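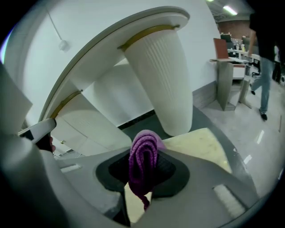

HANDOUT 3: LOOKING AFTER THE HAND-HELD GRIPPERS

Hi all! This one covers the grippers we use at Grendusham for the cloth tasks, and mostly how I keep a pair of them going through a long day (I learned a lot of it by getting it wrong in April). Start with the lens. Breathe on it, wipe with the lens cloth from the middle outward, then pull up the live view and look for smears near the rim of the circle. I do this every 10 takes.

Next, the finger pads. Knitted cloth sheds like crazy, and the fluff ends up on the pads. Tape lifts it off – don't use alcohol on them, please!
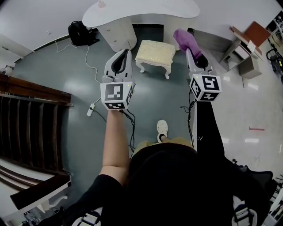 Both grippers held out, marker cubes on, green lights showing, cloth in the right one.

Before you record, check that each cube is snug on its mount. If it wobbles at all, take it off, reseat it and redo the calibration from the Badawi sheet. Leave some slack in the cables too, enough to reach all the way out with both arms.

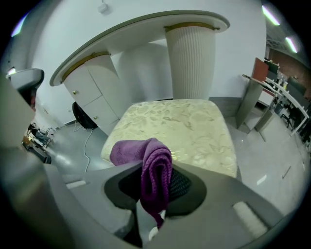

Notes by Dineo Lekota, Odbridge

Now the grip test, my favorite part. Pick up the cloth, hold it over the floor and walk the length of the room and back. If it slips, clean the pads and try again. Slips 3 times? Swap the pads and write it in the log, with the gripper number. Spare pads are in the drawer marked Bestus, screws are in the tin next to it.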